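Search this diary Enter keywords Go

07/08/2023

Back on the button job. Dalia Morsy wants 700 examples before anyone trains anything, and I have 58, of which I would stand behind fewer if pressed. Gyula Jakab calls this the seed corn. I call it me sitting on a stool with my thumbs on two little paddles, driving a gripper into a plastic box until my neck goes.

The theory, as sold to us by the man from Nutix, is that we show the arm the task by hand enough times and it picks up the idea. I asked him what the idea was. He said "grasping". I said the old Drilora cell we had in the stores grasped perfectly well for years with a taught position and a bit of foam to hold the part still, and he smiled at me the way you smile at somebody's uncle. The foam did cost less than he does.

To be fair to him (I'm trying), the foam only worked when the parts turned up the same way round every time. Returns don't. They come back tipped out of bags, any way up, and Beat Kaufmann's people want them sorted without a person standing there. So a button goes in a box, I shuffle it, I drive down, close, lift, put it in the other tray, and press the pedal to keep the run or the other pedal to bin it.

I've been binning too many, according to Dalia. Her view is that a clumsy pick which gets there in the end is still worth having. Mine is that if I teach it to dither it will dither. We went round this twice before lunch and I kept my runs and she kept her opinion. Pirmin sided with her, but Pirmin has not been on the stool since February.

The yellow mushroom-head is the one I dread. The cap is wide and flat, the body behind it is square and black, and the thing leans over on its own cap however you drop it. With black fingers coming down either side of a black housing I find myself steering by the cap and guessing the rest. If I'm guessing, I'd like to know what the model is supposed to be learning from me. The pink box at least gives the yellow something to stand out against. Its walls are a nuisance, though, and the right finger always wants to be nearer to one than I'd like.

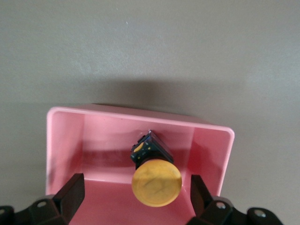 Things I said I would change

Turn the wrist before going down. I keep coming in square to the box when it's the button I ought to be square to. The housing had a corner pointing up on half my bad runs and I still went at it as if it were flat.

Move the box about more. It sits a touch crooked and we all leave it there. Gyula Győri reckons the model will learn the box and never mind the button, and for once I agree with a Gyula. He also wants the lamp shifted now and then, as the shadow behind the far rim is very much the same from one run to the next.

Use the other buttons. We have a drawer of clean ones from Ikeda and I keep reaching for the scratched yellow one out of habit. I've told Dalia the set will be mostly that one button if someone doesn't stop me.

Write the bad ones down. The bin pedal keeps no reason, just a tally, and by teatime I can't remember whether I threw a run out for a slip or for sneezing.

Did 8 more after tea and kept 2. Sivby rang about the replacement fingertips and could not give a date. Dalia has put a chart on the wall with a line going up to 700 and my little pencil mark near the bottom of it. I asked what happens if we get there and it still can't pick up a button. She said then we collect more.

Neck bad. Hot water bottle, early night.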